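Section 4. Setting up and finishing the Grolum two-tier table

Revised 4 July 2021. Replaces the loose sheet that shipped in the box. If you have the old sheet, toss it, the shelf steps were in the wrong order.

Covers the Grolum table with lower shelf, sanded and unfinished. Kramer legs or the Stidlow legs, both fit. For the folding version see Section 6.

Before you start

Lay everything out on cardboard. Check the hardware bag against the label on the bag. Short screws are for the shelf, long ones for the top. Do not mix them — a long screw in the shelf board will come out the other side.

Floor should be close to level. Garage floors usually slope to the door, so put the table together where it is going to live.

Assembly

1. Top board face down. Pick the nicer side now, you won't want to flip it later.
2. Leg frames on, bolts finger tight only.
3. Cross rail between the frames. Slots face in.
4. Shelf boards on the lower brackets, small gap between each. A coin on edge makes a decent spacer. Do not push the boards tight together, they move with the weather.
5. Short screws into the shelf. Stop when the head is flush.
6. Stand it up. Two people. Lift by the frames, not the shelf.
7. Now tighten all the bolts, going corner to corner.
8. Rock it. If it rocks, turn the feet on the low side until it quits.

CAUTION: Don't use a power driver on the leg bolts. The inserts strip and then you are ordering a new frame.

Prep for paint

Sand with 200 grit, light pressure, with the grain. Edges too. The cut edge of plywood drinks paint, so give it a thin coat of Garnham edge sealer first and let it set up. Vacuum, then tack cloth. Vacuum the floor under it too.

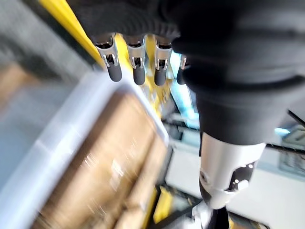

Dust and lint are what ruin most finishes, not bad brushwork. Keep the fan off. Wet down the floor if it's bare concrete. Then look at what you're wearing. Ribbed knit like the black stuff in the picture is exactly what to keep away from a wet coat: grit sits in the folds and then drops right where you don't want it. Same goes for fleece and any sweater with a loose cuff. Smooth cotton, sleeves rolled up, thin disposable gloves. Pets out of the room.

NOTE: Tack cloth goes over the surface one more time right before the can is opened. Light touch. If you lean on it, it leaves wax and the paint wil not stick there.

Paint

1. Stir the can. Don't shake it, shaking makes bubbles.
2. Shelf first, then legs, then the top. Work down the gaps with a small brush before rolling the flats.
3. Foam roller on the top. Long passes, end to end, no stopping in the middle.
4. Leave it alone. Runs can be sanded out later, brush marks in half-dry paint are a lot more work.
5. Wait 9 hours between coats. Longer if it's humid.
6. Scuff lightly, wipe, second coat.
7. Yellow and red cover poorly — plan on a third coat with either one, or start from a tinted primer.
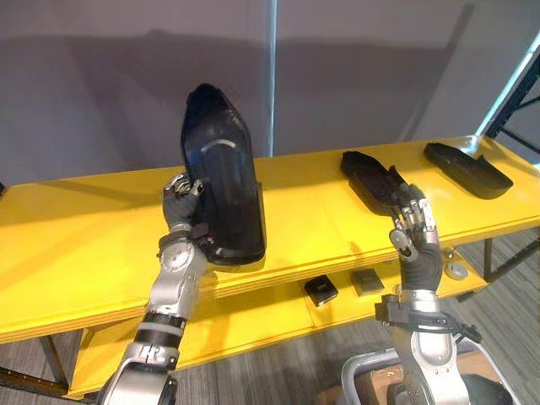 For a gloss finish put Garnham clear over the color once the last coat is hard all the way through. Press a thumbnail in somewhere it won't show. If it leaves a mark, it's not ready. Clear goes on thin. One coat on the shelf is fine, do 2 on the top.

CAUTION: Open a window. Rags with oil-based product on them get hung flat outside, never balled up in the trash.

Curing and first use

Dry is not cured. You can set light things on the top the next day but leave nothing sitting on it overnight for the first 4 weeks. Plastic and rubber are the worst for this, they bond to soft paint and pull a patch up with them. Put felt under anything that stays put.

No household cleaner during that time. Damp cloth only, then dry it off.

Heavy stuff goes on the lower shelf, close to the legs. Do not sit on the shelf.

Upkeep

Retighten the leg bolts after the first month and again in October or whenever the heat comes on for the season. Check the shelf screws at the same time. If a seam opens up on the top a litle, leave it, they mostly close again by spring. If it stays open, run a bead of paintable filler in, wipe flush, touch up with a small brush.

Spare bolts, feet and touch-up color: see parts list, Section 9.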